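Support > Play Sets > Resolved Tickets > Ticket 876

4/3/19 – Posted by Taltero Customer Desk

2 comments · 13 shares

Ticket 876: Toy kitchen set, food will not stay sorted, possible missing parts
Status: Resolved, more or less
Product: Tulon play kitchen, the big assortment
Priority: Low (customer selected "Critical")

Reported problem

Customer writes that the play kitchen at the Mansour playroom arrived complete in September and has been shrinking ever since. The fruit no longer comes out even, the cup has been living in a shoe, and the storage bin closes only if someone sits on it. Customer would like replacements for everything missing, and attached a list of what is missing. The list says "lots."

First reply from the desk

We asked for a better list. We also asked the customer to empty the bin onto a flat surface, spread the pieces out so that nothing was hiding under anything else, and go through them again.

Customer replied that this was a lot to ask of a person on a lunch break. Bin was empty 13 minutes later.

Step 1. Check the dishes

The dishes are the easy part, being too large to go down a heating vent. The round plate is there, and so are the small blue bowl and the light green cup with the handle. The customer had the colander down as lost. It is the big oval green thing with the holes in it, to the left of the cup. We have crossed it off.

Step 2. Check the food

The ketchup is lying on the plate, which is as close to a meal as this kitchen has come in months by the customer's account. The strawberry has the bowl to itself. The raspberry and the orange slice are over to the left of the plate, and there is a banana slice as well, pale yellow and easy to lose against a white table. The customer had reported both the raspberry and the banana as gone for good.
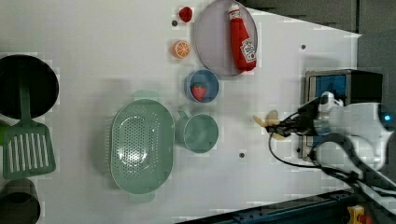

Step 3. Compare with the packing sheet

This is where things slowed down. The customer's sheet was for the Prirkov set, a different kitchen with a different menu. Three of the items being mourned – a waffle, a leek and a second teapot – were never in the Tulon box at all. We sent the right sheet. Customer said the kids had clearly described a waffle. We have no record of a waffle.

Step 4. Put it back so the bin closes

Colander first, flat on the bottom. Plate on top of that, then the bowl and cup side by side. Small fruit goes in the cup. Ketchup goes in last, along the side. If the lid still won't close, take out whatever isn't kitchen. The customer took out a sock and a library card.

Outcome

No replacements shipped. Customer confirms the lid closes with nobody sitting on it. Ticket closed, then reopened to ask about the waffle, then closed again.

Comments (2)

Our leek went missing too, and we do own the Prirkov one. Where do I file that?

Taltero Customer Desk: New ticket, please. Attach the correct sheet.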